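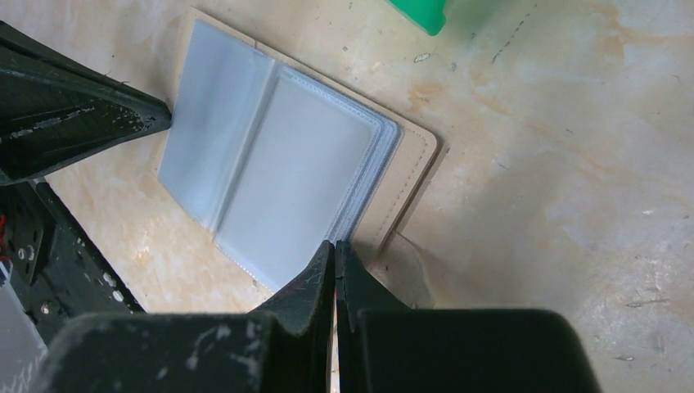

Skirora page-turning results: frequently asked questions

What did the study test?
Whether a policy trained on wrist-camera views could turn one clear plastic sleeve at a time in a card album. The method is called Skata. It guesses how many sleeves are under the fingertip before the gripper closes.

What is the headline number?
Out of 600 attempts, 536 moved at least one sleeve and 485 moved exactly one. The first number got quoted a lot after the July talk. We think the second is the one to look at, and even that comes with conditions.

Which conditions?
One table, one style of album, even lighting. Clear plastic picks up glare and goes milky on camera, and the edges stack up in thin lips that are hard to tell apart. We did not change the lighting to see how much the method depends on it. Someone should.

Were the sleeves full or empty?
Empty in every counted attempt. Cards add weight and give the camera something to see, so filled sleeves could be easier or harder. We have no data either way, and we'd be wary of anyone who guesses.

Is it better than the Kendside baseline?
Maybe. The baseline was run on our hardware with settings we picked ourselves, which usually favors the home team. Treat the gap as a reason to rerun the comparison – it doesn't settle anything.

How many training seeds?
3. That is too few to say much about spread, and one of them was clearly worse than the others. All of them are in the reported totals.

Does the layer estimate really do the work?
We are not convinced. With the estimate switched off, the drop was smaller than expected. A slower approach speed may explain part of the gain, and the two were never fully separated.

Will it work on books or file folders?
Not tested. Paper bends and sticks differently from plastic.

Can I get the data?
Logs for all attempts, failures included, are on the Tabrizi project page. Please read the failures first. Double turns are tagged, but the tags were done by hand and a few are arguable.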